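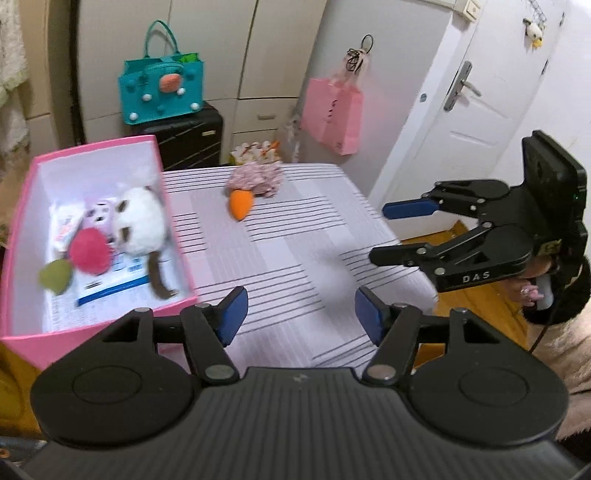

Tablecloths are my favorite cheap fix for a tired table, and fabric is so much nicer to live with than the wipe-clean stuff! People worry it will look grubby in a week. Go for a pale cloth with some pattern in it, like the white and lilac-gray one with the thin dark lines and soft gray blocks, and small marks have a lot less plain background to show up on. I'm so fond of that one. Rounded corners like those are kinder to fabric too, and I'd choose them over square ones every time.

Measuring first. Lay your tape across the middle of the table, edge to edge, then add 6 inches to each side for the drop. On a round-cornered table, put the cloth on, pin it where it hangs lowest, and trim those corners to a curve (trace a dinner plate, it works beautifully). Wash the fabric BEFORE you cut. I skipped this once with a gorgeous cotton from Fuvska and ended up with a very large napkin.

Stains: cold water first, always, and from the back of the cloth so you push the spot out the way it came in. A drop of dish soap, a gentle rub with your fingers, then leave it ten minutes. For candle wax, let it harden, lift off what you can with a spoon, then iron the rest into a paper towel on low heat. Swap in a clean towel as soon as one gets greasy.

Creases drive me crazy, so I hang mine over the shower rod while still damp and smooth it down with both hands. Hardly any ironing! For storage, roll it around a cardboard tube (wrapping paper tubes are great) and slip an old pillowcase over the whole thing.

Small soft toys love to shed on cotton, by the way. A barely damp rubber glove, dragged in one direction, picks the fluff right up.

Contact Tridby Home Tips | © Tridby | Back to top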